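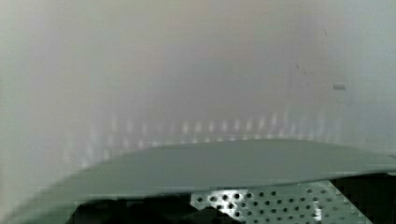

Studio notebook, November - Kostutero poster set

Started at 8 with the second proofs pinned up along the long wall, and I can already say the headline is too big. It looked great on screen. On the wall it shouts. Hashini walked in, put her bag down and said "who's it cross with?" and I haven't been able to unsee it since.

For anyone picking this up after me: Kostutero sell walking holidays, mostly to people who've never been on one. They came to us with a very full leaflet (maps, quotes, four typefaces, a border!) and asked for posters that would work in a train station. Iresha's idea was to strip it back to one object per poster and a single short line. So we have the boot, the flask, the folded map and the gate. The gate is my favourite by miles. The flask still looks like an advert for flasks.

Things I tried this morning:

Headline down to 81 point from the silly size it was. Much better. It sits under the object now and lets you look at the gate first, then read. I also tried it in lower case all the way through, which Dinesh K likes and I don't. He says it sounds like someone talking quietly. I say it looks like we forgot. We've left both up and will see who gives in.

Moved the logo to bottom right. Then bottom left. Then back. I'm fairly sure the client will ask for it bigger wherever it goes, so I've stopped fussing.

Background colour. The warm cream prints pinker than I'd like on the uncoated stock. Took some yellow in and some magenta out, and ran a strip of 10 patches to compare. Patch six is the one, I think, but I was looking at it under the strip lights and want to see it by the window tomorrow before the sun gets round. Please don't bin the strip, it's in the flat drawer with my initials on.

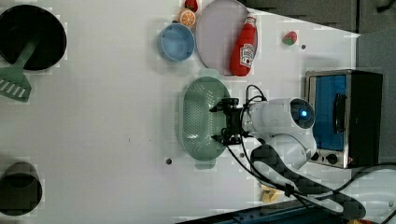 The map poster is where I'm stuck. With the fold lines in, it reads as a map straight away, but the folds fight with the type. Without them it's a green rectangle with squiggles. Asanka had a go at keeping just one fold, down the middle, with a bit of shadow on one side, and it's nearly there. I'd like the shadow softer and the squiggles fewer. He's sending me the layered file so I can have a play.

Long chat over lunch about the lines themselves. "Start at the gate" is in, everyone's happy. "Take the long way" is in unless Kostutero's people hate it. "Bring a flask" is out, thank goodness, it sounded like a school trip note. Iresha wants something for the flask about stopping, sitting down, doing nothing for a bit. I wrote 30 of them on the back of an old proof and two are any good:

Sit down. You've earned the view.
Tea, then the hill.

I prefer the second. Hashini prefers the second as well but wants the comma gone. No!

Also note that the old Alier files are still on the shared drive, in with this job, and I nearly sent one of their backgrounds to print. I've moved them to their own folder. If you can't find something of theirs, that's where it is.

Still to do: new proofs of gate and boot at full size, the softer fold on the map, and an email to Dinesh Sheikh at the printer asking if the uncoated comes in a heavier weight. The boot needs its laces redrawn too - they look like spaghetti from across the room.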